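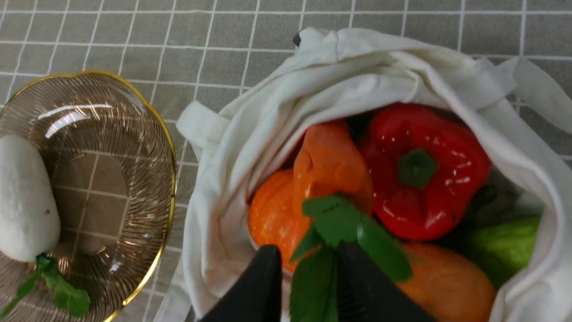 Oliwia Głowacki said she gave up on her carbon steel pan after the second winter, when the seasoning kept lifting in flakes and the instructions told her only to "repeat as needed". Similar remarks came up in 62 of the follow-up interviews and led us to look at care instructions separately from the pans.

4.2 Care instructions and reported use

The survey drew 1,048 usable responses from households that owned at least one uncoated carbon steel pan. Respondents were asked who had seasoned the pan first, what oil was used, and whether the printed leaflet had been kept. Most had thrown the leaflet out. Those who kept it were more likely to dry the pan on the stovetop after washing, but no more likely to use a thin coat of oil, the step that both leaflets in our comparison (Gruvham and Nalo) print in bold. 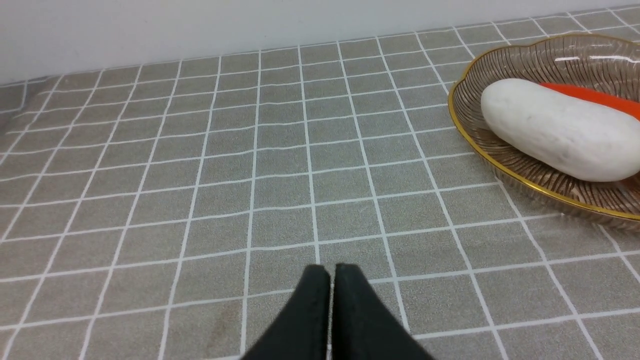

Figure 2. Grey tablecloth printed with a white grid.

Wording accounts for part of this. The Gruvham leaflet asks for "a light film", the Nalo leaflet for "one spoonful, wiped back". Interviewees given the first wording tended to describe a visible layer of oil, and several reported a sticky surface afterward. Valdovinos (section 2) found the same with cast iron, although her participants seasoned in the oven and ours mostly used a gas burner.

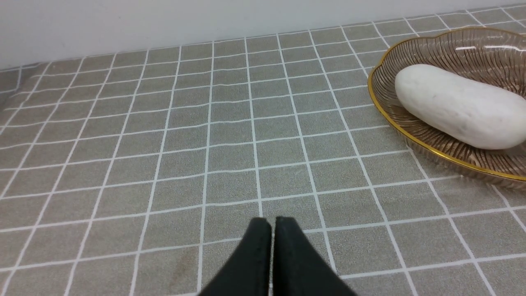
Figure 3. Tablecloth, with the wall behind the table.

Colour was a second source of trouble. Neither leaflet says that a new coat may look patchy or brown before it darkens. Respondents who expected an even black finish often scrubbed the pan back to bare metal and started over, up to 2 times in the first month. Brown patches were also taken for rust – a mistake more common among first-time owners.

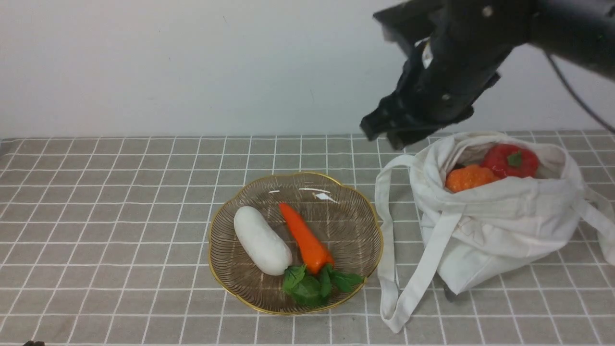
Figure 4. Scalloped-edged plate with a gold rim, and a white cloth tote bag.

Answers on acidic foods were too uneven to code. Some respondents counted a squeeze of lemon and others only a long tomato sauce, so the item was dropped from the June round.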